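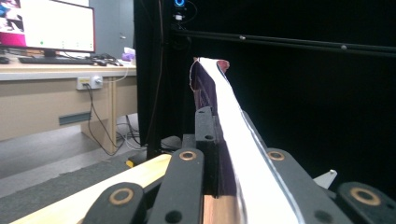

Reversible cloth, and whether I believe in it

Every few years somebody starts selling reversible cloth again as though it were a fresh idea, and every few years I buy some and end up using one side. The latest comes from Killow, who call theirs Cassim and say you get two fabrics for the price of one. I have my doubts. The piece at the top of this page has a white face and a dark maroon underside, and where the maroon folds over along the left edge you get a fair idea of the problem: any hem you turn is going to show the other color, like it or not. The tip is frayed as well. The product page has the word "stable" on it twice.

Gallery notes

The two colors. White with maroon is a hard pairing to live with. A strong light makes the white look very white, which is flattering in a picture and not much use for judging the shade you'll get in a living room in March. I would want to see it by a north window before paying for yards of it. Sellers never offer that, and the swatch card is the size of a bus ticket.

The curl. Look up near the far end, where a corner of the dark side turns outward and goes more of a reddish brown. Is that maroon, or is it brown? Killow's chart says one name and leaves it there. If you are matching it to a chair you already own, ask for a cutting first.

The right-hand edge. There is a thin line down that side, a bluish gray, either a seam or just the edge of the cloth. I can't decide which from the picture and I'm not going to pretend to. If it is a seam, it will want thinking about when you plan your hems.

The creases. Faint ones, along the length. I don't hold these against it. Plenty of decent cloth creases, and anyone who tells you theirs doesn't is usually selling polyester.

What they claim

The leaflet says the cloth will take 3,000 rubs. It doesn't say rubs with what, or how hard, or what the cloth looked like when they stopped. Votthorpe, who stock it, repeat the number word for word, so I assume they didn't test it either. Steltier make a similar double-faced cloth and claim 300, which sounds dreadful until you wonder if they just used a rougher pad. Neither number has helped me choose anything.

Then there is washing. Cool wash, line dry, iron on the pale side only. Fine, but if I can only iron one side I am not sure what's so reversible about it. A table runner, maybe. Curtains, no, not with that much contrast at the hem.

If you want to try it anyway

Buy the shortest length they will cut. Bind the raw ends before you do anything else, and use a narrow binding in the darker color. Leave a scrap on the windowsill for a season and compare it with one kept in a drawer. I have five scraps of older reversible cloth in a shoebox, and there are two I would buy again.

Cassim isn't on that list yet. I'll change this page if it earns it.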